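I have been meaning to write about the shape blocks for ages, mostly because Hinata Ogura asked me where they came from and I gave her a very long answer in a car park while her ice cream melted. So, for Hinata, the tidier version!

They are the ones from an old shape sorter. The sorter bit is long gone (the lid cracked, then the box went) but I couldn't part with the blocks. Red, blue, yellow, green - proper cheerful colours, and they feel nice in the hand.
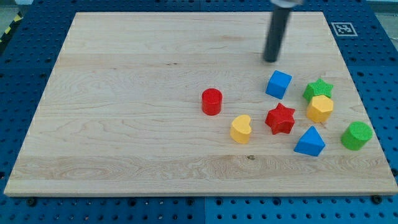
The board I'm nearly as fond of. It's pale maple, and I went for it over a darker one from Trellitz purely for the swirls in the grain. Kimie says I chose it the way other people choose a puppy. I did look at every single one in the pile, and it took me 30 minutes, and I'd do it again. There's a little dark knot in it too, low down near the middle, and the man in the shop offered me money off for that. I took the discount and kept quiet about liking the knot best.

It sits flat and it's heavy enough to stay put, which you can't say for the tin tray I used before. Blocks on a tin tray at 7 in the morning - never again. Shinji still brings it up.
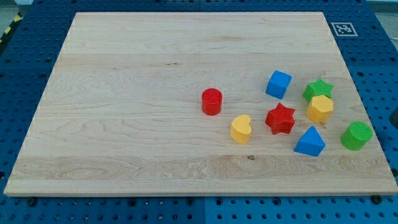 My favourite is the yellow heart. I like it stood up, with the red cylinder somewhere near it, and everything else wherever it lands. Kumiko lines hers up by colour and I've stopped arguing with her about it. A loose sort of muddle looks friendlier to me, and you can get your fingers round each one.

For cleaning I use a damp cloth on the blocks and a dry one on the board, then a bit of oil on the wood when it starts looking thirsty. I was sold a bottle of Pristinau for this years ago and I'm still only halfway down it. Hinata, if you do find a sorter box going spare, ring me before you buy it. I want to check the heart fits.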